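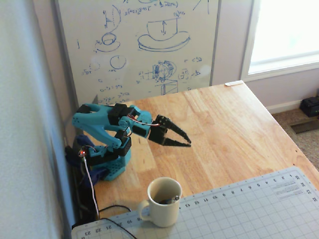 Worktops in the shared craft rooms at Nonport will be sanded and re-oiled from Fri 9 December, and users have been asked to clear their tables before then. The work covers 30 tables in the Kuusk building and the two long benches in the Skurelen annexe. All have light wooden tops in the butcher-block style, made up of parallel strips. The cutting mats used on them, grey-blue with a fine grid and a ruler scale printed along the edges, protect the wood from blades but cover only part of each table. A mug set down half on the mat and half off it, with a little dark liquid still in the bottom, is a common enough sight, and it is the bare wood beside the mats that needs the most attention.

An inspection in September found ring marks, glue spots and shallow knife cuts on most of the tops in Kuusk. Moisture had entered the joints between strips on several tables near the sinks, and on two of them the strips had lifted slightly at the end grain. These two will be re-glued and clamped before sanding. The annexe benches are newer and need oil only.

Each top will be sanded in two passes, coarse then fine, and wiped down with a damp cloth to raise the grain. A light hand sanding follows. Two coats of hard wax oil will then be applied, with a night between them. The oil is dry to the touch by the next morning but takes 7 days to harden fully. During that time the tables may be used for dry work. Water, paint and hot drinks should be kept off them, and mats should not be laid flat on the surface, as trapped solvent can leave a dull patch.

The contract has gone to Morow, which refinished the floor of the print room last year. The price is 3,000 euros including materials. Filling of deep cuts is charged separately and will be agreed table by table.

Users should remove tools, cables, bags and cloths from the tables and from the strip of floor along the walls. Anything fixed to a table edge must be unclamped. Sockets mounted under the tops will be switched off while sanding is under way, and equipment left plugged in will lose power. Shelves above the tables need not be emptied, although dust sheets will be hung in front of them.

The large cutting mats will be collected and stored flat in the annexe. Mats with deep grooves or curled corners will be sorted out at the same time and replaced. Rolled storage is to be avoided, as the mats take a set and no longer lie level on the wood. Numbering on the replacement mats runs in centimetres on both sides.

Coasters in 4 mm cork will be placed on every table once the oil has hardened. The rooms remain open throughout, with work carried out in one half of each room at a time. Extraction units will run during sanding, and the noise level next to the machines is expected to be about 65 decibels. Ear plugs are available at the desk in Kuusk.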